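# How to write a letter you're never going to send

If you've spent any time in a support group or a counsellor's office, someone has probably suggested you write a letter to the person who hurt you, or to the person you lost, or to yourself at whatever age you were when things went sideways. And if you're anything like me you nodded politely, went home and reorganised the pantry instead. It took me until the September after my separation to write my first one, and I've since helped plenty of people at the Grastness evening group get theirs down on paper, so let me walk you through it the way I'd do it at my own kitchen table.

## What you'll need

- Plain paper, and more of it than you expect to use
- A pen that doesn't skip
- 70 minutes with the phone in another room
- Something gentle planned for afterwards (a bath, a walk, a silly show)

## Step 1: Choose one person

Just one! I know there may be a queue. My friend Signe Solberg tried to write to her whole family in a single go and ended up with something closer to meeting minutes. Put one name at the top of the page and leave the others for another evening.

## Step 2: Take a short walk first

Ten minutes will do, and it doesn't need to be anywhere lovely. Go to the corner and back, and don't rehearse your lines while you're out. Let your eyes rest on ordinary things at your own pace.
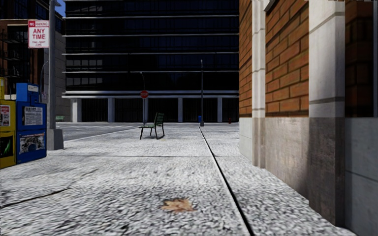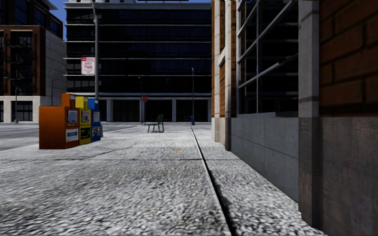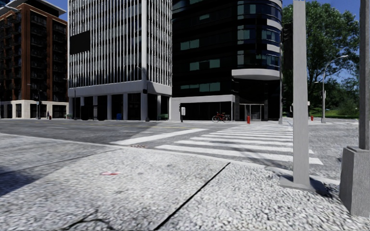 When you're home again, sit straight down before the kettle or the laundry gets hold of you.

## Step 3: Start in the middle

Skip "I'm writing to you because". Begin with the moment that keeps coming back, even if it seems too small to bother with. Mine was a birthday cake left in its box. If you're stuck, try one of these openers:

> I still think about the day you...

> I never told you that...

> What I wanted you to say was...

## Step 4: Keep the pen moving

Spelling is of no importance whatsoever, and neither is being fair. You can be fair next week. My first letter ran to 639 words and I doubt there was a full stop in the last 2 pages. If you feel shaky or far away from yourself, put the pen down, press your feet into the floor and name the colours you can see around you. It's perfectly all right to stop there for the night – if it stays heavy, please ring your counsellor or your doctor.

## Step 5: Decide where it lives

Don't post it. Fold it up and leave it for three days, then read it once and choose. Irfan Rajput, who runs the group with me, keeps all of his in a biscuit tin. I tore mine up over the compost, and a neighbour of mine buried hers under a lilac. You may find you'd like to write a second one to the same person, and the second is often quieter and a good deal shorter.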